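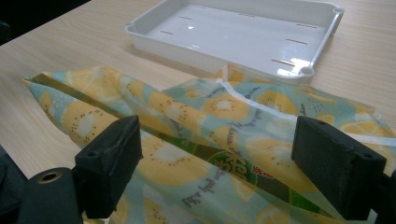 Tridero手持夹爪套件试用笔记

九月16日，周四，套件装回箱子寄走了。试用期3周，写这篇是因为前后有好几个人私信问我值不值得租，我懒得一个个回，干脆一次说完。

先交代立场。我对“人人都能教机器人”这类宣传一向没什么好感。Tridero的销售页面上写的是“在家里、在厨房、在仓库，拿起来就能采集”，配图全是笑容满面的人在叠毛巾。我看完第一反应是：毛巾叠完之后呢？页面不讲。销售Maite Sarmiento在电话里很耐心，我问了三遍“采完的数据谁来检查”，她三遍都把话题带回了重量和手感。手感确实可以，这个后面讲。

租的是基础包：一把手持夹爪，夹爪上带的相机，一根数据线，一个软壳收纳箱，外加云端处理服务。服务里含100条示范的处理额度，超出部分另算。正式租约最短6个月，试用不收租金但要押金，押金退回的条件写在合同附录里，字很小，建议逐条读。我漏读了一条，关于指垫属于耗材，磨损不算损坏但要自己买新的换上再寄回。好吧。

开箱没什么惊喜。说明书有西班牙语和英语，没有中文，翻译软件能应付。夹爪是黑色的，两根指头方方正正，里侧贴着一层像橡胶又像泡棉的垫子，转轴的位置压了黄铜色的圈。整体做工像一个认真的小团队的第三版样机，要我说它是成熟产品，我说不出口。Iker Bravo拿在手里掂了掂，问我这东西一年租金多少，我告诉他以后他又把它放下了。

Iker是我在Wurko的同事，我们那层楼一共就我们两个人对这件事有兴趣。他负责软件，我负责抱怨。Wurko做小件分拣，客户里有一家Sotelo，卖家居杂货，仓库里最头疼的就是软东西：袋子、布、薄膜、各种一抓就变形的玩意儿。硬盒子早就有成熟方案了，吸盘一上就走，软的至今还是靠人。所以我们测试的时候没有理会官方推荐的那套杯子积木，直接上软的。

我们定了3个任务：把软袋子夹起来放进浅托盘；把托盘里的袋子取出来摊在桌上；把袋子从桌子一边拖到另一边，不许掉下去。听起来像幼儿园作业。做过的人都知道，软袋子每一次落下来的形状都不一样，夹的位置偏一点，整团就跟着转，或者只揪起来薄薄一层，剩下的全赖在桌上。

场地就是办公室靠边的一张浅色木桌，一个白色塑料浅盘，一个印着柠檬猕猴桃图案的袋子。图案花哨有个好处，回看录像的时候褶皱走向看得比较清楚；坏处是它可能让视觉那一边占便宜，换成纯白的袋子结果怎么样，我不敢替Tridero打包票，他们自己的资料里也没有纯色软物的例子。

说手感。开合很顺，力道反馈直接，手指捏多少它就合多少，没有明显的迟滞。连续用半个小时手腕开始发酸，尤其是要从上往下够、又得保持两指大致平齐的时候。Tridero的培训视频建议“自然握持”，可是视频里示范的那位每次只做一个动作就切镜头了。真正连着采，姿势会越来越懒，夹爪越举越低，最后人是趴在桌边干活的。录像回放里能看出来，越往后视角越歪。

视角是我比较不满意的一点。相机装在夹爪上，两根指头永远占着画面下方，这本来就是这类设备的设计，没什么可说。可是一旦目标靠近画面上缘，托盘就只剩半个，得靠人自己有意识地把手往后收。说明书上关于这一点只有一句话：“请保持物体在视野内。”谢谢，我也想。
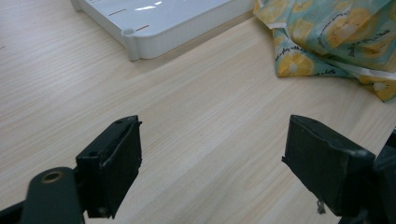

两指张开，中间空着，托盘在画面上缘只进来一部分。

像上面那样的片段我们录了不少，自己回看才发现问题。我原本指望云端服务会把这一类标出来，毕竟宣传册里有一节叫“智能质检”。上传以后等到第二天，报告回来了，绝大部分写着“合格”。我故意混了一条全程什么都没夹、只在桌面上方晃来晃去的进去，也合格。写邮件去问，回信的是技术支持Patricio Bravo（和我同事Iker同姓，没有关系，Iker为此高兴了一下午，说终于有姓Bravo的人肯回邮件了）。他解释说质检目前检查的是轨迹能不能还原、画面有没有丢帧、时间戳有没有对齐，任务内容的判断“在路线图上”。

路线图这个词我听得太多了。Prirnard去年也跟我说过路线图。Prirnard是另外一家，做桌面机械臂配套，我们当时租过一台，答应的软物抓取模块一直没等到，七月把机器退了，扯皮扯了好久。所以如果有人问我最想对Tridero说什么，我想说：页面上写“智能质检”四个字的时候，请在旁边写清楚它到底检查什么。轨迹检查有用，我承认，确实有几条因为我手挥得太快、定位丢了，系统标得很准。可是把它叫做轨迹检查就行了，为什么要叫智能质检？

定位这一块再多说两句。木桌颜色浅，木纹又细又密，托盘是亮面的，头顶灯一照就有反光。我起初担心这种桌面特征太少，会经常跟丢，结果比预想的好，慢一点拿基本都能还原出来。跟丢的那几条集中在第三个任务，因为拖拽的时候人会不自觉地加速。Iker提议在桌上贴几张标记纸，我没同意，理由是销售页面明明白白写着“无需布置环境”，那就按无需布置来测。他说我这是在赌气。可能是吧。

Tridero的夹爪还有一个小毛病：指垫。说明书说是“耐磨复合材料”，用着用着表面就起了磨痕，沾灰，右边那根指头下面还挂着一截细线头，也不知道哪里来的，拍进了录像里我才看见。我用湿布擦过，灰能擦掉一些，磨痕当然擦不掉。我不确定这点磨损对抓取本身有没有影响，手上感觉不出来。替换垫在官网上是成套卖的，不能只买一边，我左手边那根明明还好好的。问过客服能不能单买，客服说会反馈。

真正让我改观一点的是夹软袋子的那一下。以前用Prirnard那台，遥控手柄操作，人离得远，只能盯着屏幕猜袋子到底夹住没有，常常夹空两三次才成。换成手持以后，手指上是有感觉的，夹到一层还是夹到一团，大致心里有数，袋子鼓起来的那道褶正好可以当把手。
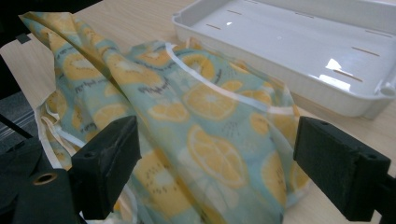 这种感觉有多少能进到数据里去，又是另一回事了。录下来的是图像、夹爪开合的宽度和手的轨迹，没有力。我手上觉得“嗯，夹实了”的那个瞬间，在文件里只是一个数字停住不动。我问Patricio有没有带力传感的版本，他说有客户提过。再问有没有时间表，邮件就没有下文了，至今没有。

我把这个疑问转给了Noelia Salcedo，她以前在学校里做抓取，现在自己接活。她的看法比我温和，说对这种难度的任务，没有力数据也未必是问题，人示范得够一致，光看图像就能学个七七八八，怕的是示范本身乱。然后她看了几条我录的，很委婉地问我是不是赶时间。我承认有几条是快下班的时候录的。她的建议是每条开头先把手停住一拍再动，结尾也停一拍，别一松手就走。我后面照做了，至少剪的时候省心很多。这个建议本来应该写在Tridero的说明书里。

再说价钱。具体数字我签了保密条款不能贴，只能说个结构。租金按月，处理额度按条，模型训练另外报价，部署到实体机械臂上再另外报价。前两项看着都可以接受，后两项只有“请联系我们”。而一个仓库要的恰恰是后两项：Sotelo的人才不关心我手里这把夹爪握着舒不舒服，他们只问机器什么时候能自己把袋子放进盘子里。我去问了报价，Maite发来一份文件，里面列的前提条件有一整页，其中一条是“物体类别由双方另行确认”。软袋子算不算在内，她说要内部讨论。

所以这次试用我能评价的只有采集这一段，后面训练出来的效果，我一眼都没见过。基础包不含训练，试用更不含。网上有几篇评测给了很高的分，读下来也都是只测到采集为止，标题却写得好像机器人已经在给他们家洗碗了。看的时候留意一下。

优点也得写，不然Iker要说我不公平。数据导出格式是公开的，文档虽然写得乱，字段都对得上，Iker没费多少力气就读进了我们自己的工具。充一次电够用一个下午。退货流程比Prirnard痛快得多，取件的人当天就来了。还有，技术支持虽然答不上来，起码每次（除了力传感那一封）都回，语气也正常，没有把我当傻子。

缺点前面零零碎碎都提了，补两条没提到的。软件的删除按钮点下去没有确认，我误删了一条，找不回来，额度照扣。另外换账号需要重新配对，Iker用完我再用，每次都得重来一遍，说明书里管这叫“安全设计”。

Iker Gallardo（对，又一个Iker，我们楼下公司的）问我，如果他们只想试着玩一玩，采点厨房里的动作，值不值。我的回答是，如果你自己会训练模型，手边也有机械臂，可以租，把它当成一个录得挺准的手柄，云端那一套先别指望。如果你两样都没有，打算靠他们从头包到尾，那在签6个月之前，请让Maite给你看一段真机处理软东西的完整录像，不加速、不切镜头的那种。我要过，她说整理好了发我。

押金还没到账，合同上写的是验收之后退。指垫我买了一套新的换上去了，旧的那副留着，发票也留着。等到账了我在评论区说一声。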